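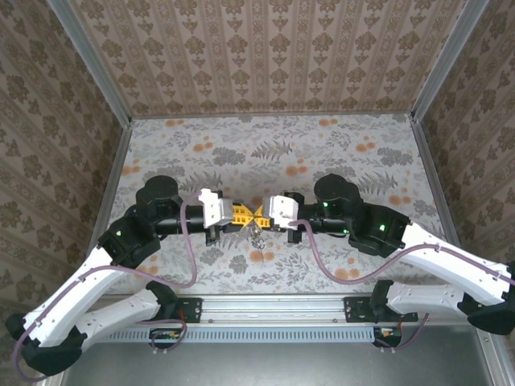
고사리 잎 무늬 바닥과 갈색 다마스크 벽. 무늬끼리 만나는 모서리.

보낸 날짜: 2020년 4월 27일
받는 곳: Jidano 벽지·무늬 모임 메일링 리스트
제목: Re: [Jidano] 다마스크 벽지, 작은 방에 발라도 될까요?

안녕하세요, 목록 여러분!

다마스크 이야기가 나왔는데 제가 가만히 있을 수가 없네요. 어젯밤에 메일 읽고 바로 답장을 쓰기 시작했다가 옛날 견본책을 꺼내 보는 바람에 새벽이 됐습니다. 조금 길어도 봐주세요.

> 북향 작은방에 벽지를 새로 바르려고 합니다. Totholm의 베이지
> 바탕에 갈색 다마스크가 마음에 드는데, 주변에서는 다들 말립니다.
> 작은 방에 큰 무늬를 바르면 더 좁아 보인다고요. 무지로 가야
> 할까요? 그리고 무늬 맞춤 때문에 버리는 양이 많다는데 얼마나
> 여유를 두고 사야 하는지도 궁금합니다.

작은 방에는 작은 무늬, 이 말을 저도 오래 믿었습니다. 그런데 지금 사는 집 현관 옆 창고방에 큰 다마스크를 바르고 나서 생각이 완전히 바뀌었어요. 자잘한 무늬는 멀리서 보면 뭉개져서 얼룩처럼 보일 때가 있는데, 큰 무늬는 눈이 쉴 자리가 있습니다. 특히 바탕색과 무늬색의 차이가 크지 않으면 정말 편안해요. 베이지에 갈색이면 갈색이 얼마나 진한지가 관건이니 견본을 꼭 벽에 붙여 놓고 아침, 저녁, 전등 켰을 때를 다 보세요. 북향이라면 더더욱요. 저희 집에서는 가게에서 따뜻해 보이던 베이지가 낮에는 회색으로 보여서 깜짝 놀랐답니다.

다마스크라고 다 같은 다마스크도 아니에요! 무늬가 세로로 줄줄이 이어져서 기둥처럼 보이는 것이 있고, 메달리온이 큼직하게 반복되는 것이 있습니다. 앞의 것은 시선이 위로 올라가니까 천장이 낮은 방에 좋고, 뒤의 것은 벽 하나가 넓게 트여 있어야 제 맛이 납니다. 저는 두 가지를 한 방에 같이 써 본 적이 있어요. 안쪽 벽은 세로줄 계열, 양옆은 메달리온으로요. 색만 같은 집안이면 생각보다 잘 어울립니다. 다만 모서리에서 두 무늬의 높이가 어정쩡하게 어긋나면 그것만 눈에 들어오니까 그 자리는 시간을 들여서 맞추세요.

무늬 맞춤 이야기로 넘어갈게요. 견본 뒷면에 리피트 길이가 적혀 있을 겁니다. 제가 쓴 Mittal 제품은 50cm 리피트에 하프드롭이었어요. 하프드롭은 옆 폭으로 갈 때마다 무늬가 반 칸씩 내려가는 방식인데, 처음 해 보시면 머리가 핑 돕니다. 저는 이렇게 했습니다.

먼저 롤을 전부 펴서 제조 번호가 같은지 봅니다. 번호가 다르면 색이 미묘하게 달라요. 그다음 폭을 자르기 전에 연필로 뒷면에 순서를 적고, 홀수 폭은 A 롤에서, 짝수 폭은 B 롤에서 자릅니다. 한 롤에서 계속 자르면 반 칸씩 버리게 되는데 두 롤을 번갈아 쓰면 그 자투리가 확 줄어요. 이 방법을 알고 나서 얼마나 신났는지 모릅니다. 창고방은 전부 14폭이었고 위아래 여유는 10cm씩 뒀어요. 롤은 6개를 샀는데 마지막 롤이 반 넘게 남아서 서랍 안쪽까지 발랐습니다(서랍 열 때마다 기분이 좋아요).

첫 폭은 문 옆에서 시작하지 마시고 방에 들어갔을 때 제일 먼저 보이는 벽 한가운데에 무늬 중심을 맞추세요. 끝나는 자리는 문 위쪽이 제일 티가 안 나고요. 추는 꼭 내려 보시고요. 오래된 집은 모서리가 수직인 경우가 드물어서 모서리를 믿고 바르면 세 번째 폭쯤에서 후회합니다.

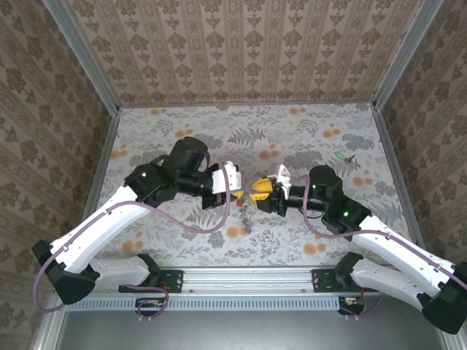 꽃무늬 종이 위로 보이는 작은 열쇠 묶음. 벽에도 무늬가 있어요.

바닥도 한번 같이 생각해 보시면 좋겠어요. 벽이 다마스크면 바닥은 무조건 무지라고들 하는데, 저는 식물무늬 러그나 천을 꽤 좋아합니다. 격식 있는 벽에 풀잎 같은 것이 들어오면 방이 한결 가벼워지거든요. 요령이라면 두 무늬의 크기를 다르게 하고, 한쪽은 색을 많이 빼는 것입니다. 회색 잎사귀에 주황 점이 조금 들어간 정도면 갈색 벽 옆에서도 싸우지 않아요. 반대로 둘 다 진한 갈색이면 방 전체가 초콜릿 상자가 되는데, 음, 그것도 좋아하시는 분이 계시겠죠?

풀 이야기를 빼먹을 뻔했네요. 부직포 벽지면 벽에 풀을 바르고 종이를 올리면 되니까 혼자서도 할 만합니다. 종이 벽지는 풀 먹인 뒤 접어 두는 시간을 폭마다 똑같이 지키세요. 시간이 들쭉날쭉하면 늘어나는 정도가 달라져서 위에서는 맞던 무늬가 허리 높이에서 어긋납니다. 저는 부엌 타이머를 목에 걸고 했어요.

그리고 여쭤볼 것이 하나 있습니다. 혹시 Pirklow의 옛 견본책 가지고 계신 분 있나요? 세로로 이어지는 다마스크 중에 잎 끝이 살짝 말린 도안이 있었는데 지난 11월에 이사하면서 그 장만 잃어버렸습니다. 스캔이든 휴대전화 사진이든 다 좋아요. 도안 번호만이라도 알려 주시면 정말 기쁘겠습니다!

질문 주신 분, 방 크기와 천장 높이를 적어 주시면 폭 나누는 것부터 같이 계산해 봐요. 문이랑 창문 위치도 같이요. 종이에 대충 그린 것도 괜찮습니다.

창고방에서,
목록 회원 드림

--
Jidano 벽지·무늬 모임 메일링 리스트
답장은 목록 전체로 전달됩니다. 긴 인용은 필요한 부분만 남겨 주세요.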